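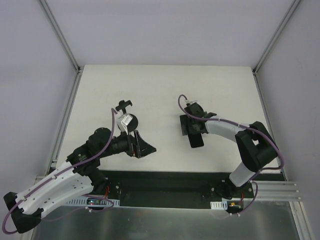

Equipment Review: Jernex Two-Arm Bench Kit

Prepared for the Undero Student Robotics Club by Younes Ezzat, Equipment Reviewer

Overview

The Jernex kit is sold to schools and clubs as a complete bench for two-arm manipulation. It was evaluated by the senior group over one term, ending in December, in preparation for the regional handling competition. The purchase price was $3,957, including the enclosure panels. Replacement grippers are ordered separately.

Assembly

Students completed assembly in four sessions under the supervision of Magdy Belkadi. The printed manual lists 214 fasteners and groups them by bag number, an arrangement that younger members found easy to follow. The section on the rail is weaker. Both arm bases fasten to a single black rail along the near edge of the table, and the manual does not state clearly that the bases must be aligned before the final tightening. The group had to repeat this step.

Build quality

The white links and black joint housings show careful finishing, and the perforated link is convenient for tying down extra wiring. The plain white tabletop and pale gray walls give a uniform background for vision exercises. Slotted trays at the front help keep wiring in order. The purple cables are less well managed. They loop freely along the arms, and members are asked to check their clearance before running any new routine.

Performance

In club trials the arms completed 283 handovers of a foam block without a fault requiring a restart. Small parts proved harder, and the flat gripper finger needed a rubber facing before it would hold a pencil reliably. The supplied software runs on the club's older laptops, although calibration is slow and must be repeated whenever a base is moved.

Comparison

The Esumix bench, which the club borrowed last year, has quieter motors and a better manual. Its enclosure is sold as an extra, and its work surface is smaller.

Recommendation

The kit is recommended for clubs with prior experience of single-arm projects. Beginners will require regular supervision during setup. Rating: four out of five.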